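Operators wanted for the two-arm table: help us catch a fault

Posted in January. Part time, on site, paid by the hour.

Hi! I'm Solomiia, and I run the tabletop bench at Candier. We teach pairs of small robot arms to do household stuff, and right now that means laying a place setting: cloth, plate, fork, spoon. I need two people to come and drive the arms with me for 8 weeks, and before you apply you should know that we have a problem and the problem is most of the job.

Our left gripper lets go when it shouldn't. You close it on something thin, it holds, the arm starts to travel, and somewhere along the way the fingers ease open a few millimeters with no command from anybody. Then they close again. If you were holding a plate, you might get away with it. If you were holding a fork, you're picking up a fork. We logged 211 of these openings before the holidays, and I still can't make one happen on purpose, which is driving me slightly nuts.

The worst of them happened in the fall. Petro Ivanyshyn was reaching in to straighten the cloth with the arms paused, and the left gripper opened and then snapped shut on the side of his finger. He got a bruise and a lot of sympathy. Paused is supposed to mean paused, though, so I shut the table down that afternoon and we rewrote the rules. Now the motor power goes off before any hand goes in, every single time, even for a crumb. Yes, it's slow. You'll get used to it (I did, and I'm impatient).

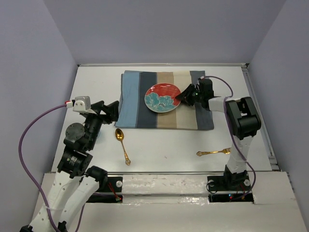 The place setting task, with the plate on the cloth and the fork and spoon still to go.

So what would you be doing all day? You sit at the lead arms, you move them, and the arms on the table copy you. You run the same setting over and over from a printed sheet, and when the gripper slips you hit the marker pedal and say out loud what you were doing. That's it, more or less! The spoken notes matter a lot to me. The log tells me the finger position and the motor current, but it can't tell me that you'd just changed your grip or that something felt loose in your left hand.

Things we've already tried: a new motor in the gripper, a new cable, fresh firmware, and swapping the lead handles left to right. The swap was the interesting one, because the fault stayed with the table side. My bet is a connection that goes bad in certain wrist positions. Ustyna Kobzar thinks it's a timing bug in our own software and has a box of pastries riding on it. I'd love to be wrong if it gets us an answer.

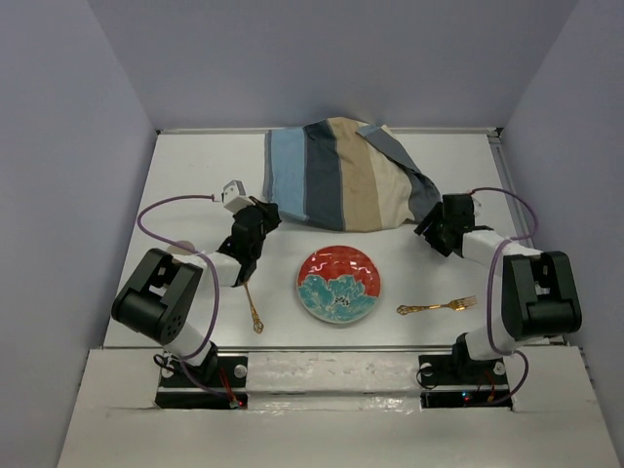
Zoia Zakharchenko read a draft of this ad and told me to be blunter: the work is repetitive, a good run feels exactly like the run before it, and anyone who gets careless when they're bored should look for something else. She also wanted me to say that every operator can stop a session without asking and without explaining it afterward. Both fair, so both are in.

Who I'm hoping to hear from

You don't need a robotics background. One of our best operators came from alterations and could thread a needle with those grippers, I swear. Steady hands help. So does being the sort of person who notices that a thing sounds different today. You do need to be comfortable sitting for stretches, and you need to speak up even when you're not sure it's worth mentioning. If you've worked around machines that can pinch and you have opinions about lockouts, please lead with that.

The practical bits

Sessions are 6 hours with a real lunch break, starting at 9 a.m. Your first day is all safety training and no driving. Rings, bracelets and loose sleeves stay off at the table. We pay for the training day and for any time the table is down, so there's no reason to keep going with a fault showing.

To apply, send me a few lines about yourself and tell me about a time you stopped a job that other people wanted to keep going. No cover letter, please. If you'd like to see the table first, ask for Petro at the front desk any afternoon before 4 and he'll show you around, finger and all.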